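Forum > Büro & Automatisierung > Veranstaltungen
Tag der offenen Tür bei Barkeck, Vorführung Papierhandling

Zettelwirt37
war heute vormittag in Gultitz bei Barkeck. Kurzfassung: lohnt sich. Halle kleiner als gedacht, Kaffee gut. Thema war, wie man einem Roboter Büroarbeit beibringt, also Akten einsortieren. Erst macht es ein Mensch vor, mit Kamera auf Kopfhöhe, dann wird mit den Aufnahmen trainiert. 1110 Durchgänge haben die laut Vortrag schon im Kasten.

Material simpel: Tisch mit Folie drauf, Papierstapel, schwarze Mappe. Deckblatt war irgendein Kooperationsangebot auf Indonesisch, LPK Asia Budaya Center, Tangerang, 2025.
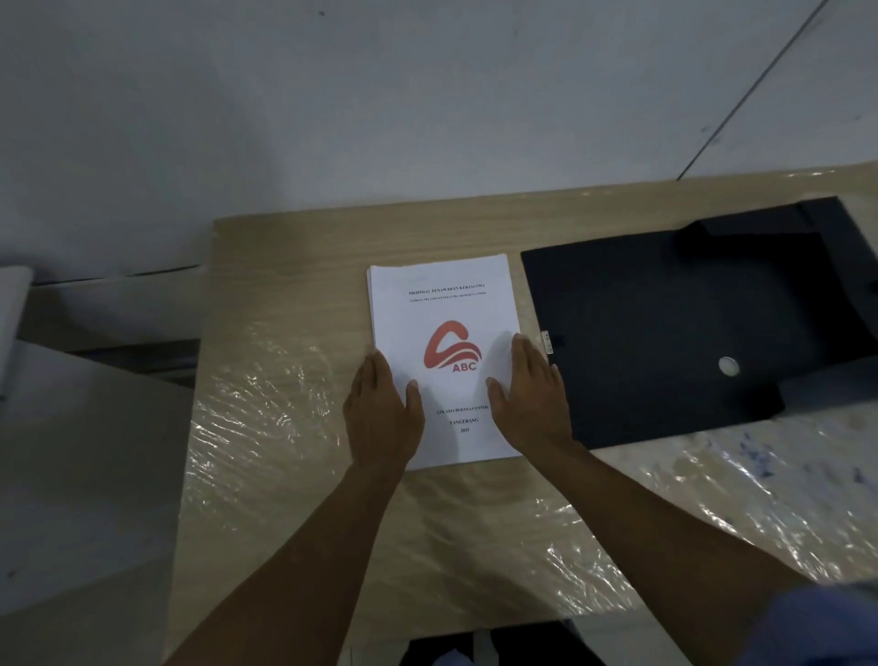

Spannend fand ich die Frage, ab wann ein Stapel als "gerade" gilt. Die hatten dafür 3 Stufen, wurde aber nur kurz angerissen. Der Arm selber (Modell Zoëga) kam erst nach der Pause dran und war seeehr langsam.

grevwood_fan
Danke fürs Schreiben! Hat der Zoëga denn auch Papier gegriffen oder nur gewunken wie letztes Jahr

Zettelwirt37
gegriffen, ja. Einzelblatt 5 Versuche, 3 davon ok. Mit der Mappe haben sie ihn nicht rangelassen.

Klammeraffe_OST
Sorry aber 3 von 5 ist doch nix. Dafür fahr ich nicht nach Gultitz. Bei uns macht das ein Einzugscanner und fertig, Papier weg. Wer sortiert denn noch Akten

Zettelwirt37
Kanzleien? Behörden? Scanner legt dir kein Original ab. Und der Deckel ist halt das Schwierige, der ist biegsam - eine Hand hält ihn hoch, die andere liegt am Kasten. Mach das mal mit einem Greifer.

grevwood_fan
seh ich auch so. In Grevwood hatten sie nur starre Kartons, das ist geschummelt. Glänzende Folie auf dem Tisch find ich übrigens mutig, bei den ganzen Reflexen

Klammeraffe_OST
mutig oder schlampig. Glatte matte Platte und gut. Aber macht ihr mal

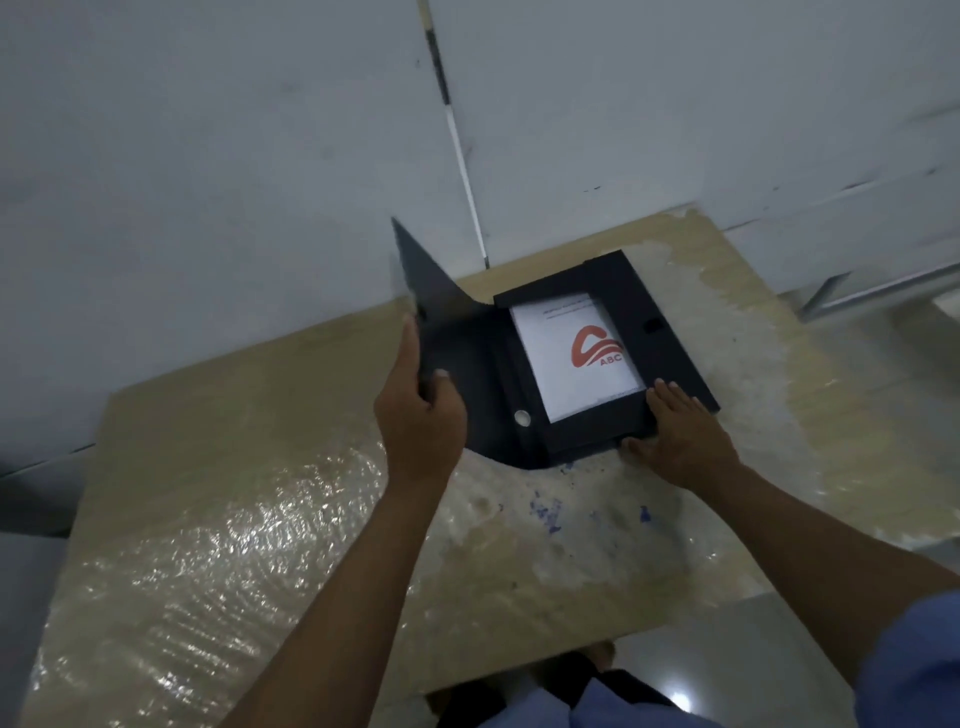 Praktisches / Anfahrt

Zettelwirt37
Weil per PN gefragt wurde: Bus 37 ab Bahnhof Gultitz, letzte Haltestelle, dann zu Fuss übern Hof. Parkplätze ab 10 Uhr voll. Anmeldung braucht man nicht, am Eingang nur Name eintragen. Nächster Termin im Februar, dann angeblich mit zweitem Arm. Folien vom Vortrag wollen sie noch hochladen, Link reich ich nach wenn er da ist.

grevwood_fan
Februar bin ich dabei. Darf man selber mal vormachen oder nur zugucken?

Zettelwirt37
Durfte man, Liste lag vorne aus. War aber nach ner halben Stunde voll, also früh kommmen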